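Teal wall with an orange wood floor - keep it or paint over it?
Home & Decorating > Color Help

marshlandmabel
Hello all, long-time reader and very occasional poster. I've been going back and forth on this since September and my family has stopped listening to me, so you lucky people get it instead. We're trying to settle on colors for a big shared room. The wall is teal, a proper deep-down teal, and the floor is wood on the orange side. There's also a dark brown brick wall across from it and a brown door in between, so there is a lot of warm brown going on with one big splash of something else.

Some days I love it! I grew up in a house where everything was the color of oatmeal and I promised myself I'd never live like that. Other days I walk past the sample boards and think it looks like a seafood restaurant. Would you keep the teal and calm everything else down, or go for a soft cream and let the brick do the talking? The cream I have my eye on is Dunne in eggshell, 45 dollars a gallon at our store.

porchlight_pete
Keep the teal. Orange and blue-green sit across from each other on the color wheel, so they make each other look brighter. Cream with an orange floor can go very yellow in the evening, and then you've got a room that looks like the inside of a banana. Ask me how I know.

quiltsandcoffee
I'm going to gently disagree with Pete here. Opposite colors do perk each other up, but that only works nicely when one of them is the boss. A whole floor and a whole wall, both at full strength, is two bosses. I had a dark green dining room over a honey pine floor for years and everyone who visited said how "brave" it was, and you know what that means. We repainted in a warm white called Narnis and I could finally see my own curtains.

Before you buy anything, though, could you put up some pictures? It's so hard to judge from words, and my teal might be your turquoise.

marshlandmabel
Oh, "brave" - my sister-in-law uses that word too. Putting four up now. For the colors, look at the third and fourth. You get the teal, the floor and the door in both of those, and the brick is in the third.
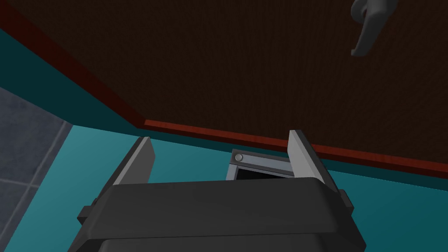
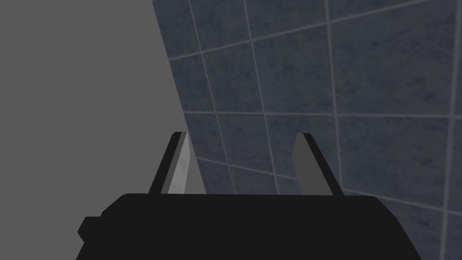
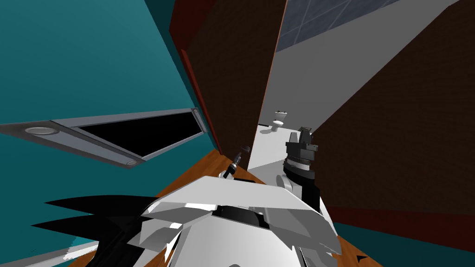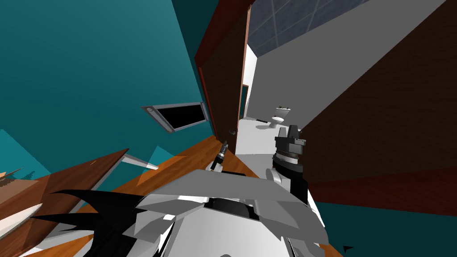
Reply from quiltsandcoffee
Well, thank you, that helps a lot, and I'll admit the teal is prettier than I had in my head. I was picturing something more like a swimming pool. I still think it's fighting with the floor, but I'm less sure of myself than I was this morning.

What I notice now is the ceiling. Gray squares next to all those warm browns feel chilly to me. If it were mine I'd be asking about the ceiling before I touched the wall. I'd also think about how the teal meets the white of that bathroom when the door is open, because you'll be seeing the two together all day long.

Reply from porchlight_pete
See, I like the white bathroom next to it. Gives your eyes a rest. And the brick is what would bother me about switching to cream. Dark brown brick next to cream looks like a steakhouse from when I was a kid (and I loved that steakhouse, but I wouldn't want to live in it).

My vote is still teal, plus a big rug. Get something with a lot of cream and a little rust in it, and let it cover a good part of the wood. That takes care of the two bosses problem without opening a single can of paint.

Reply from tinroofgarden
Joining in as somebody who painted houses for a living until my knees quit. Two things.

First, if you do go cream over teal, don't let the store talk you out of primer. Deep colors have a way of coming back to say hello. I've seen people put on three coats of good cream and still get a greenish cast in the corners. One coat of a stain-blocking primer, have them tint it a light gray, then two coats of your color. We used Prolteo on jobs like that and I never had to go back.

Second, look at the bulbs. Folks will spend a month on paint chips and then light the room with whatever was in the closet. A cool white bulb pulls teal toward blue and makes an orange floor look a bit sickly. Swap in something warmer and live with it a week before deciding. It may save you the whole job.

Reply from quiltsandcoffee
I'll back the bulb advice 100 percent. I'm not moving on the rug, however. A rug that size costs more than the paint, and in our house it was eight weeks before it showed up, and then the dog claimed it.

Reply from marshlandmabel
You are all so kind to take this much trouble over somebody else's wall! I picked up a box of warm bulbs this afternoon and I'll change them on Tuesday when there's somebody around to hold the ladder. I hadn't given the ceiling a thought and now I can't stop thinking about it, so thank you for that, I suppose.

I also found a rug from Pliteo marked down 40 percent, cream with a rusty border, and it comes with free returns. Pete, does the border sound like what you meant, or should the rust be all through the middle?

Reply from porchlight_pete
Border is fine. I'd go for a wide one if they have it. A skinny border on a big floor gets lost under the furniture.

Reply from tinroofgarden
Tape up a big piece of poster board in that cream while you've got the new bulbs in, and move it over by the brick after supper. Little paint chips don't tell you much.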